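Data card for the steamed-bun subset of Huredance, recorded for the Thongsuk canteen kitchen in December 2020. Maintainer: Mayuree Duangkaew. Kitchen contact: Vichien Petchrat.

## Purpose

The subset supports one job at the breakfast counter: moving steamed buns from the steamer basket to a plate. Counter staff currently do this by hand during the whole serving period. The plan is to hand over the transfer and keep loading, plating checks and service with people.

## Contents

- 97 episodes, bimanual, teleoperated
- 13 episodes held out for evaluation
- Streams: head camera, wrist camera on each arm, joint states, gripper state
- Operators: Theerawat Intarasuk, Atif Durrani

Wrist views are stored unrectified. The gripper occupies the lower center of every wrist view and should not be masked out before training - the policy uses finger position as a cue.

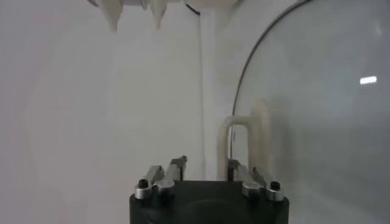
*Wrist view, gripper open, nothing held.*

## Station layout

Steamer on the main table, laptop and mouse on the side shelf. The laptop shows the camera views, and an operator is expected to check them before each episode. Mark an episode `bad_view` if either wrist stream drops. Do not delete it.
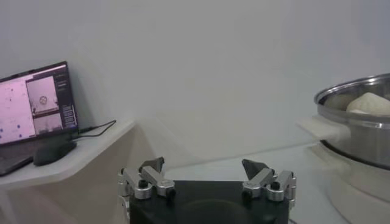 Gripper commands are logged as target width, before the safety limit is applied. Measured width is in a separate field. The two differ most on soft objects, so use the measured one for anything involving contact.

## Labels

| Label | Meaning |
|---|---|
| `pick` | fingers close on a bun |
| `clear` | bun is above the rim |
| `place` | bun released on plate |
| `abort` | operator stopped the episode |

Total labeled segments: 1,492. Patricio Zapata reviewed the `abort` segments. The other labels had a single annotator.
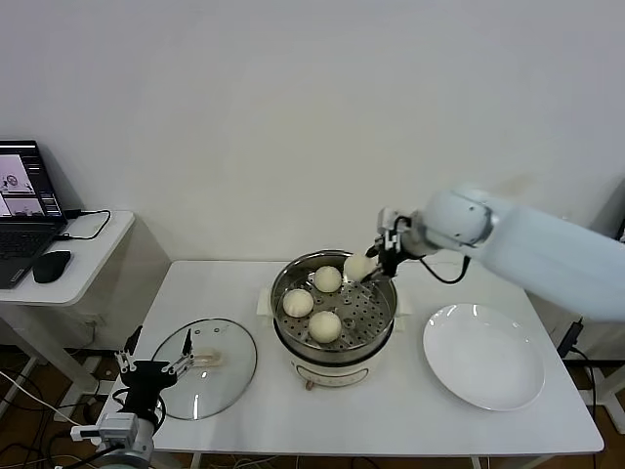
A `clear` segment starts when the whole bun is above the rim, including the side facing away from the head camera. Where that side is hidden, use the wrist stream.

## Effect on kitchen work

Based on interviews with counter staff in September:

- Less reaching over the steamer. Staff named this as the main benefit.
- One position changes from serving to station monitoring. Hours and pay grade are unchanged under the current agreement.
- Monitoring requires 4 hours of training, paid, during the shift.
- Staff can stop the arms at any time and do not have to record a reason.

Pace is still open. Staff asked that the arms not set the speed of the line, and no throughput target is included in the metadata.

## Known limits

- One table height, one plate type
- No episodes with a second person at the table
- Torn buns are underrepresented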